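Grurkeritz Simulation Station, Tap and Valve Edition
Prepared by Marjan Hashemi and Bohdan Chornovol
March

The Grurkeritz Simulation Station is a software and hardware package for recording examples of handling tasks in a simulated workspace. It is intended for university departments, training centres and company laboratories that need a steady supply of well-labelled recordings for learning systems, and that wish to prepare a task in simulation before committing time on a physical arm. The Tap and Valve Edition adds a set of bathroom and kitchen fixtures, together with the task scripts needed to use them.

The station is supplied with the Wudo recorder, which stores the operator's commands, the joint positions of the arm and the pictures from each simulated camera against a single clock. Recordings are written as separate episodes. An episode may be accepted, rejected or marked for review at the end of each attempt, and a rejected episode is kept in its own folder until the supervisor removes it.

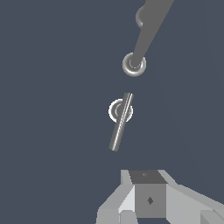 Camera placement has a marked effect on the usefulness of a set of recordings, and the station allows each view to be set and saved before a session begins. We recommend that at least one view travels with the gripper, so that the learning system receives a close account of the approach to a part. A view of this kind will often show only a portion of the fixture, such as a lever lying across its round base, with the body of the gripper along the bottom of the picture. Partial views should be kept. Episodes in which every part is fully in sight do not prepare a system for ordinary use, where parts regularly pass out of view or overlap one another.

A fixed view is recorded alongside the gripper view. It gives reviewers a plain record of where the gripper stands in relation to the whole fixture, and it is the view most often used when an episode is checked by hand. The fixed view may be moved between sessions but should not be moved during one.

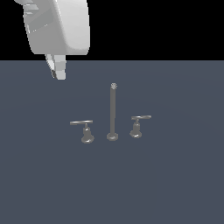 Fixed view: gripper above the surface, with the three-piece tap set.

The background and surface are kept plain by default. Institutions that require more varied surroundings may load their own surfaces and lighting through the Bahrami scene editor, which is included in the price of the station. We advise new users to complete their first set of recordings with the default surroundings, and to introduce changes one at a time afterwards - lighting first, then surface, then the position of the fixture.

Recording a set of examples

The following procedure was drawn up by Wubit Ambaye for operators who have completed the introductory course.

1. Open the task script and confirm that the fixture named on the screen is the one required. Enter the operator's initials and the session number.

2. Check both camera views. The gripper view should include some part of the gripper itself. Save the views before continuing.

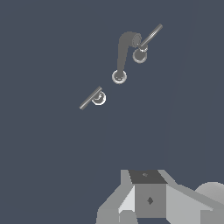

3. Select the starting positions. The script offers 24 placements of the fixture, and these should be used in the order given. Operators should not repeat a placement because an earlier attempt went poorly.

4. Press Record and carry out the task at an even pace. Pauses of more than 3 seconds are marked automatically and may be trimmed later by the reviewer.

5. At the end of the attempt, choose Accept, Reject or Review. A short note should be added to any episode marked for review.

6. Close the session from the main menu. The recorder will check that each episode contains a complete set of pictures and commands, and will list any that do not.

A set of 200 accepted episodes is the usual basis for a first round of training on a single task. Institutions may of course collect more, but we suggest that a first set is trained and tested before further operator time is booked.

Supply and support

The station is delivered with a workstation, a hand controller, the Wudo recorder, the Bahrami scene editor and the fixture library. A printed operator's guide is included. Episodes may be exported in the open Werov format or in the station's own format, and both keep the operator notes and review marks. The catalogue number for the Tap and Valve Edition is 221.

Existing owners of the Grurkeritz station may add the fixture library without replacing their equipment. Camera views saved under an earlier version will open as before, although the gripper view should be checked once by hand.

Enquiries about purchase and loan periods should be sent to Tekle Seyoum in the equipment office. Questions about operator training, including group bookings, are handled by Hiwot Lencho.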